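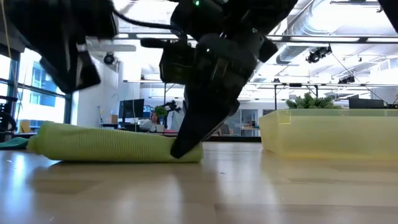

A reader in Salem wrote in after the last version of this guide to say that step 4 was wrong for front loaders, that the drain hose has to come off before you tip anything, and that the floor would have thanked me for mentioning it. Fair point! The order below is fixed, and I've added a bit on towels too, as that was the other thing people kept asking for.

Section 5: Setting up the Grotent washer for towels and other heavy cotton

I'm assuming you've already unpacked the machine, taken out the shipping bolts (section 2) and gotten it more or less where you want it. If the bolts are still in, stop and go back. I ran mine for half a minute with one left in and it walked clear across the laundry room.

What you'll want nearby: the short wrench from the accessory bag, a level, an old bath mat, a shallow pan, and your regular detergent. You don't need the hose clamp that comes in the bag unless your standpipe is wider than usual.

1. Turn off both water valves and unplug the machine.

2. Put the pan under the drain hose and pull the hose out of the standpipe. A cup or two of water can come out even on a new machine (they test them at the factory), so go slowly.

3. Lay the bath mat in front of the machine.

4. Tip the washer back just enough to reach the front feet, and have a second person hold it. Loosen the lock nut on each foot and turn the foot until the level sits right, side to side first and then front to back.

5. Set it down and push on opposite corners. If it rocks, do step 4 again. Mine took three tries.

6. Tighten the lock nuts up against the cabinet. People skip this and then the feet creep back on the first big spin.

7. Put the drain hose back, making sure no more than 5 inches of it goes down the standpipe. Plug in, open the valves, and feel around both connections with a dry finger.

CAUTION: Don't tape the drain hose into the standpipe to make it airtight. The machine can siphon itself empty while it's filling, and you'll be standing there wondering why it never gets past the first rinse.

Now the towel program. The factory setting is okay for shirts and sheets, but it spins too soon for heavy cotton, and you get that thumping when everything bunches up on one side.

8. Turn the dial to Custom and hold the Start button until the display blinks.

9. Use the plus button to set the wash time to 46 minutes. The display goes up one minute at a time, sorry, there's no fast way.

10. Press Start once to move to the rinse screen and pick Extra. Press Start again to get to the spin screen and choose Medium.

11. Hold Start until it beeps twice. It's saved as C1 and will still be there after a power cut.

Note: on the older panel (the one with the round buttons) the slot is called P1 and you get one beep instead of two. Everything else is the same.

12. Run C1 once with nothing in the drum and half a cap of detergent. Go have lunch.

How much to put in

With bath towels I stop when the drum is two-thirds full, looking in with the door open. Shake each one out as it goes in, and mix big ones with small ones – a single bath sheet on its own is the worst load you can give this machine. New towels get a wash by themselves the first time. My green ones shed so much lint in August that I had the filter out twice in one week.

Skip the fabric softener. I know, I liked it too, but it leaves a coating and the towels stop soaking things up.

If the display shows a code

E12 means the load is off balance. Open the door, pull everything apart by hand, close up and press Start. If it comes back with a normal load, check the feet again before you call anybody.

E69 is the door lock. Nearly always there's a corner of something caught in the rubber seal, usually down at the bottom where you can't see it without crouching.

Any other code, look in section 9. The filter is covered in section 6, including which way the cap turns, which the label on mine has backward.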